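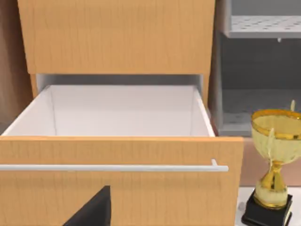 Valter Cordeiro wrote in to ask why we bother with simulated drawers at all when every lab has a real one. Fair question, gets the first slot.

Why simulation?
Cheap resets. 933 episodes overnight, try that with a real cabinet. We do test on real ones too, see further down.

What is Jukutau?
The training method. Policy learns from wrist view only, no depth, no joint readings from the cabinet. Code name stuck, sorry.

What counts as a success?
Open task: drawer pulled past the threshold and gripper clear of the handle. Close task: front flush. Nothing on the tabletop knocked over. A toppled trophy is a fail even if the drawer is perfect.

Do bar handles matter?
Yes, a lot. Knobs are a seperate checkpoint, don't mix them.

How many demos do I need?
200 per task for the numbers in the paper. Below that it gets shaky, mostly the approach phase. Fingers come in too low and miss the bar.

Which scenes ship with it?
6 kitchens and offices in the Zultville set. Textures and clutter randomized, wood tones included. Cikudance scenes are not out yet, maybe May.

Does it transfer to a real arm?
Partly. Opening, ok. Closing, better. Glossy objects nearby still throw it off, metallic ones worst. Duarte Pinheiro is rerunning this with new lighting, no results to share yet.

My run gives different scores than yours?
Check the seed first. We average over 3. Then check teh simulator version, older builds have wrong drawer friction.

Can I use the Kravchuk baseline?
Yes, config is in the same folder. Needs the old image size.

Commercial use?
Ask first.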